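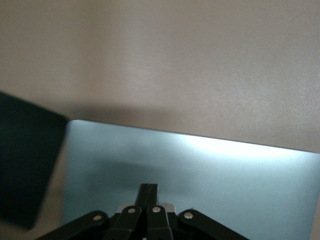
4.2 Surface finish and the ease of putting things away

Claims that light-colored storage goods make a room easier to tidy are common in the trade and thin in the literature. Brandberg's survey is the one most often cited, and it asked people how tidy a shelf looked. It did not ask them to find anything on it. We are not convinced the two go together.

Our own trial used 247 household items, sorted by finish before anyone handled them. The flat, pale pieces gave us the most trouble. Figure 3 shows a typical case: a pale blue-gray item with a matte-looking face, set against a plain beige surface. Glare runs along its upper part and turns the blue almost white, while a shadow lower down pulls the same color toward teal. A person asked to put the item with "the light blue ones" has to decide which of these tones counts. The dark item at the left raises a different problem, as its color is so close to black that the slight green in it is easily missed.

Figure 3. Pale and dark flat items under room light.

Participants sorting by color alone disagreed on 21 items, most of them pale. The Kidix guidelines would have us blame poor lighting and move on. Perhaps so, but the homes we visited had lighting like this or worse, and advice that only holds under good lamps is of little use to them.

Pritchard's scheme, which sorts by size first and color second, did better in our hands. We would not make too much of that. The gain was small, it rested on nearly 300 placements in 2 rooms, and several participants had used a similar scheme at home. The Drorberg labels were also tested — they peeled, and we dropped them before the second round. Whether a label that stayed put would have helped is a question we cannot answer from these data.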